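Travel > Hotels > Deals

Filed under: Rates & Fine Print

The $147 Room That Costs More

The Herkano chain is pushing its winter sale again, with rooms at the Drasavlow from $147 a night through December. I have stayed there twice and liked it fine. The price is another matter.

I tried 11 date combinations. The advertised rate came up on 2 of them, both for a room facing the air shaft, prepaid and nonrefundable. Then came a "destination fee," which buys you bottled water and local calls. Who is making local calls?

Booking sites are no better. Pluvero showed a crossed-out price of $363 beside the sale rate, and I never found a date when the hotel charged it. A discount from a number no guest pays is just a price with decoration.
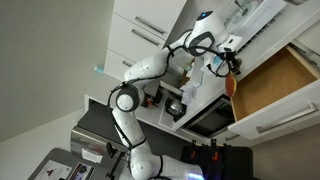
The Carrilho, a short walk away, doesn't run sales at all. Its rate looked higher on the first screen and came out lower on the last one - taxes in, coffee in, cancel until the night before. It sits well down the search results, where the default sort puts it.

So take the deal if your dates happen to match and your plans are firm. Otherwise click through to the final total before you get excited, and write it down. The second hotel may look different after that.

Contact us | Back to top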